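Petcombe's youth volunteering program began with four students and a borrowed minibus. This spring it will log hour 3668.

Dede Quansah, who runs it, keeps the rules short. Students pick a project, stick with it until May and write up what they did - two pages, no more. 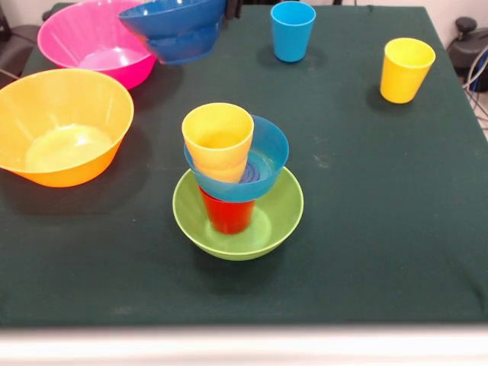

Most choose something close to home. Last year a group cleared the footpath behind Sowah Hall, and it took them almost 900 hours. Sign-up for the next group closes on 12 February 2026.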